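Crescencio Toledo had the kettle on before I got my coat off, and we were well into a plate of his sister's almond cookies before either of us remembered that I had come to ask him about bread. He has run the bakery on Lozano Street for 14 years, and he talks about it the way some people talk about a large and difficult family — fondly, and with plenty of detours.

"I never meant to bake," he told me. "I was selling tires in Janport. My aunt needed a hand for July, just July, and I was so bad at it that I got stubborn."

That stubbornness carried him through a first winter when the oven quit twice and the rye came out like paving stones. He still uses his aunt's recipe for the rye, though he has cut the molasses and lets the dough sit overnight. 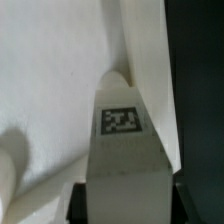 FOOD & NEIGHBORS

On an ordinary morning he bakes 200 loaves, and before a holiday it goes up to 244, because that is what the racks will hold. He starts at two and likes the quiet, with the radio low and the street lamps still on.

"People ask if I get lonely," he said, pushing the cookies toward me again. "But by six I've got the bus drivers at the back door, and they tell me everything. I know who's getting married before the mothers do!"

He has 11 regulars who pay by the month, an arrangement he inherited and has never had the heart to change. I asked whether he would ever open a second shop, maybe over in Stameck, where the rents are kinder. He laughed and got up to check on the rolls.

"Ask me when my knees are better," he called from the kitchen.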